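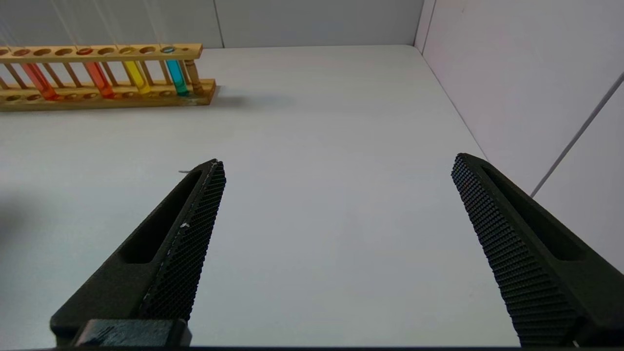 *Wooden rack with four tubes of colored liquid on the white tabletop.*

# Otstead Tube and Dish Set

Otstead is a set of 415 short clips of small bench tasks: taking test tubes out of a rack, putting them back, and moving colored liquid between tubes and dishes. The work surface is a plain white table.

## Contents

- `stasolow/` — rack tasks, 300 clips
- `grekov/` — tube and dish tasks, 115 clips
- `labels.csv` — one row per clip, with the task name and liquid color

## Glassware and liquids

The liquids are water with food coloring. Tubes are glass and were reused between clips, so color left on the walls is not labeled as contents.

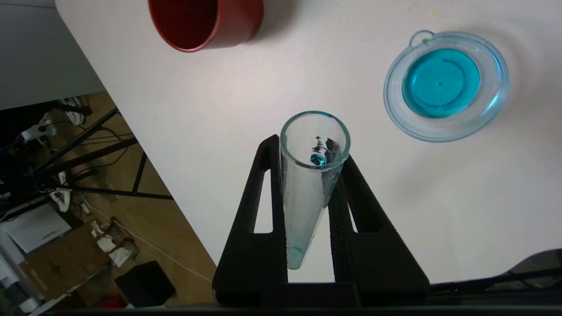
A tube is marked `empty` if it holds less than a few drops. Dishes use the same rule. Cups on the table have no label of their own, upright or lying down.

## Known issues

- 12 clips in `grekov/` have no liquid color in `labels.csv`.
- Blue and turquoise share one label — `blue`.
- The older Kurek task names still load, but will be dropped in June.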